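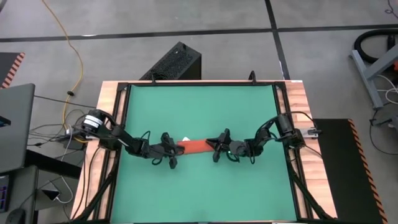 The Farnudix Market Breadth Sheet is a weekly table for private investors who want to know how many shares are taking part in a rise or a fall. An index can go up because of a few very large companies, while most of the others stand still. Our sheet has the layout of a plain worktable, with a green mat in the middle and a strip of wood on each side: the main numbers are in a green field at the centre, and the notes stay at the left and right edges where they do not disturb the reading.

What you receive

Each sheet covers 48 sectors and sub-sectors. For every one you find the share of companies trading above their 25-week average, the change from the week before, and the number of new highs and new lows. A second page shows the same figures for the past 20 weeks, so you can compare without opening old files.

The data are prepared by Hurdale and checked by our editor, Dwynwen Pugh, before the sheet goes out. When a figure is corrected later, it is printed in italics in the next issue and the old figure is given beside it.

Formats

PDF for printing (two pages, A4)
Spreadsheet file, without macros
Lilline format, for users of the Lilline charting program, version 17 or newer

Price and subscription

The subscription is paid every three months and costs 25 pounds. You can stop it at any time by e-mail, and you will still receive the issues which you have already paid. Old issues are available from November of our first year. They are sold separately, in packs.

Please note

The sheet does not give advice to buy or sell. It contains no forecasts and no model portfolio. Readers who also want figures on margin lending may look at our smaller product, Ra, which comes out once a month and can be ordered together with this one at the same address.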